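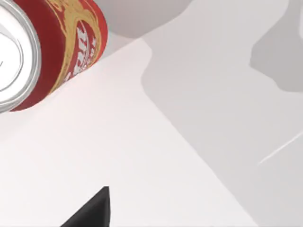
Quando entra em vigor o novo sistema de depósito para embalagens de bebidas em Seixas?
O sistema arranca em agosto, primeiro nos supermercados com mais de 300 metros quadrados e, numa segunda fase, no comércio de menor dimensão.

O consumidor pagará um depósito por cada embalagem de metal ou plástico de uso único, discriminado no talão em linha separada do preço do produto. O valor é restituído na entrega da embalagem vazia, em numerário ou em vale de compras. Ficam excluídos o vidro e as embalagens de cartão para líquidos alimentares.

A gestão foi adjudicada à Prundis, que ficará responsável pela recolha e pela contagem. A triagem será feita nas instalações da Hirnent, com capacidade para 3.000 embalagens por hora em cada uma das 2 linhas.

Segundo Taha Filali, diretor de operações da Prundis, as embalagens devem ser entregues com o código de barras legível e sem esmagamento. As que não cumprirem estes requisitos serão aceites para reciclagem, mas sem devolução do depósito.

Os estabelecimentos abrangidos na primeira fase têm de concluir o registo até às 18h00 de sábado. O formulário está disponível no balcão de atendimento do município.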